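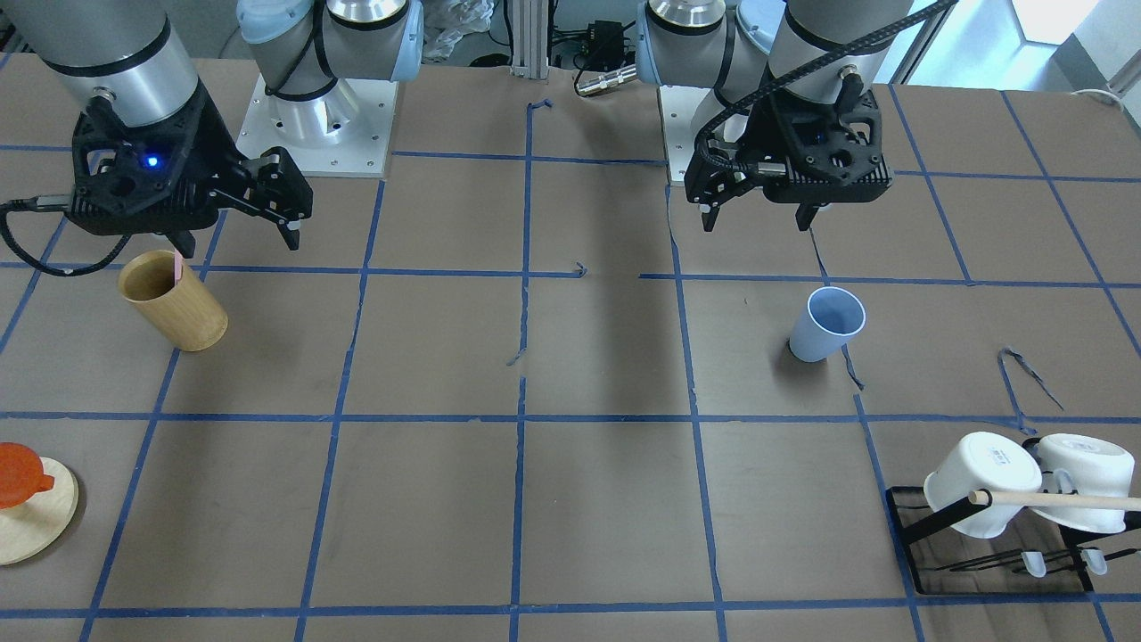

Miltwood Two-Arm Bench

The Miltwood Two-Arm Bench (most of us just say "the bench") is a homemade two-armed robot workstation in the Miltwood shared workshop. I've been part of the build from the first bolt, so take this entry as a friendly insider's version — corrections are welcome on the talk page!

Background

Nouhaila Bennani started the project one December, after she'd spent an evening trying to get a single arm to hang a mug and kept wishing it had a friend. Albane Gaillard joined her for the wiring, and I came along for the software (and the snacks). The first version ran on one borrowed laptop and a controller program called Tultia, which Albane had written for a completely different machine. We still use Tultia, though there's very little of the original left in it.

Construction

The two arms stand on square white mounting plates toward the back of a big table, with an aluminum extrusion post between them. Each one ends in a black two-finger gripper. We went through three sets of fingertips before settling on the Besson pattern, named after the street where Nouhaila lives, and I'd still like them a touch narrower.

The tabletop is covered in gray-brown paper and marked off into squares with blue painter's tape. I love this part, because it's so cheap and it makes talking to each other much easier: "put the cup one square over" beats waving your hands around. The squares aren't perfectly even, and the tape comes up at the ends if you lean on it. Albane wants to replace the whole thing with a printed mat. I've voted no twice.

Tasks

Kitchen things have always been our favorite test objects. A light plastic cup lying on its side is a great one, since the arm has to work out which way the mouth points before it can grab anything. Mugs on a black wire rack are the hard level — handles, thin wires and very little room to move. We also use a wooden cup and a lid with a little knob.

Nouhaila keeps the log, which stood at 1,537 attempts when we moved to the current software and 2,037 when I last looked. A normal session is 60 attempts, and then somebody wants dinner.

See also

Mullosach gripper (our earlier one-arm build)
Tultia controller
Miltwood workshop, bench booking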